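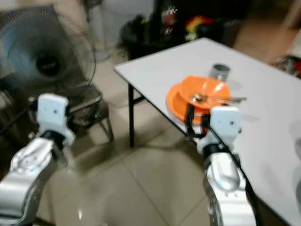

By Inese Tamošiūnaitė | November | Filed under: Days out, Robots | 2 comments

I have now watched a pair of robot arms deal with dishes for most of an afternoon and I would happily go back tomorrow. If you've read this blog for a while you know I'll drive a long way to see a machine do something dull. Last month it was the bottle sorter. This one was closer, over in Wullwood, where the small team at Kurura opened their workroom to anybody who signed up in time.

Fourteen of us got in. I was the one asking to stand closer.

You go up the back stairs of the old Doležal building, past a bike with no front wheel, and then you're pretty much in it. No stage, no big screen, no music. Tiled floor, a table, an orange plate and bowl with a spoon across the bowl, a little gray cup behind, and the two arms reaching in over it all. I loved that right away. I've been to trade shows where the robot lives behind glass and picks up the same foam cube all day, and you come home knowing less than you did from the brochure.

Ott Vaher did the talking and Kvido Krajčí did the driving. The project is called Caltora, and the goal for this stage is modest: get two arms to handle ordinary tableware, the kind you'd buy for a first apartment. Some of the runs we saw were steered by Kvido. Others the arms did on their own from what they'd learned. Ott told us which was which before each one, and I appreciated that a lot (you'd be amazed how many demos leave it fuzzy).

They had 786 recorded runs with this set of dishes when we visited. I wrote that on my hand so I wouldn't get it wrong. Ott said the number sounded huge until you started listing the ways a spoon can lie across a bowl.

What I wasn't ready for was how much there is to watch. I'd figured I would look at the grippers. Instead I kept looking at the gap between them and the dish, that last little stretch where the arm slows down and you start leaning forward in your seat like you're helping. Half the room was leaning! A man in the front row had both hands out in front of him, pinching the air.

We also got to see the views from the cameras on the wrists, and those are so much fun. Everything is huge and close. The fingers fill the bottom of the picture and a white bowl you'd barely notice from across the room looks like a bathtub next to them. I asked if the arms "see" it that way and Kvido said sort of, they get several views at once, and the one down by the fingers matters most when it's nearly touching something.
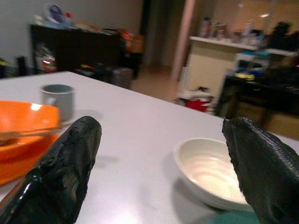

Spoons are hard

I asked which item gave them the most trouble and got the same answer from both of them at the same time: the spoon. Bowls have a rim you can pinch. A cup is a cup. A spoon is thin and shiny and it pivots the second you touch one end of it. Ott said they had a whole week of nothing but spoons and he was seeing them in his sleep.

So of course that became the thing everybody wanted to see. We had a few tries with it, some of them steered, some not. One ended with the spoon on the floor and a very loud clatter on the tile, and Kvido just picked it up, wiped it on his sweater, put it back, and ran it again. When the next grab held, people clapped. I clapped. It's a spoon, I know.

Balthasar Holzer, who builds the finger pads, let me squeeze a spare set. They're softer than I expected, a bit like the handle on a good screwdriver. He swaps them when they get chewed up and keeps the old ones in a coffee can. I asked if I could have one and he said no, very kindly.

Things I scribbled down in case you're going:

Wear a layer you can take off. The room gets warm with people in it.
Ask for the slow run. They'll do it at reduced speed if you ask, and it's much easier to follow what each arm is up to.
Ask about the failures too. Ott keeps a folder of them and he's delighted to show it.
Parking behind the building is fine after 2. 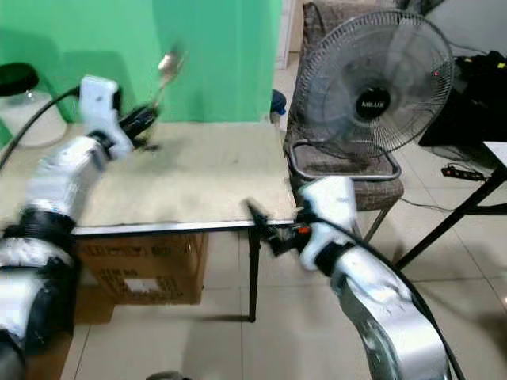
Inese Tamošiūnaitė
Weekend blogger, weekday piano tuner

One more bit I forgot. Near the end, Deividas Sepp, who had come along with me and hadn't said a word for an hour, asked whether the arms could tune a piano. Ott thought about it for so long that I got worried about my job. His answer was that turning the pin would be okay and hearing when to stop would be another project. I'd go see that one too.

They're planning another open afternoon in the spring, same room. Sign-up is by email and I'll post the address here when they send it around. If you get in, sit on the left, the view of the table is better.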